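Unit 2 – Setting Up a Tray
Table Service Basics, Monday group

Welcome back! Last time we folded napkins until our fingers hurt, and today we get to the part I look forward to all term: trays. A tray seems like the dullest thing in the cupboard, but once you start thinking about what goes on it and where, you'll never carry drinks to a table the same way again.

What to have ready
Each pair needs one flat tray, something to drink in a bottle, and a few small things of different shapes. Round ones are welcome, the rounder the better! Clear the table first and wipe it down. Bags go on the hooks by the door.

Key words
Rim: the raised edge of the tray. A low rim is easy to reach over but won't stop much.
Footprint: the patch of tray an item covers. A bottle standing up has a small one, and the same bottle lying down has a long one.
Heavy point: the spot where the load balances on your hand. It moves every time you add or take away an item, which is why we practice unloading as much as loading.

Loading order
Start with the heaviest item and put it near the middle. Work outward with lighter things, and keep tall items on the side closest to your body. Leave a thumb's width free all along the rim. Those of you who did the Lema handout in March will remember it said to load from the back – please ignore that, the Clulletti sheet is better and we're using it from now on.

Standing or lying?
We had a great argument over this last term and I'd love to have it again. Bottles with a curved shape, the classic cola kind, stand well on a table and much less well on a moving tray. Laying one down lowers the weight, but now it can roll, and it will find the lowest corner faster than you can say sorry.

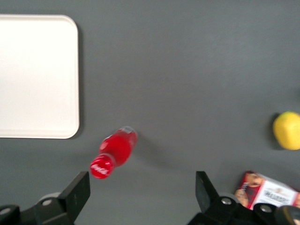 Balls and other round items behave the same way, only more so, because a ball can head off in any direction while a bottle mostly rolls sideways. Try it on the bare table before you try it on a tray. Nudge a bottle gently, then a ball, and watch the paths they take. A folded napkin tucked along the side of a bottle is usually all it needs.

Practice task
Work in pairs, 30 minutes. One person loads, walks 14 steps to the far table and unloads. The other watches the heavy point and calls out when the tray tips. Swap and go again. Up to 2 practice runs with your eyes on the tray are fine, and after that look where you're going!

For next week
Read the Skilska pages on passing behind a seated guest. Bring a tray from home if you own one – odd shapes very welcome, I have a soft spot for ovals.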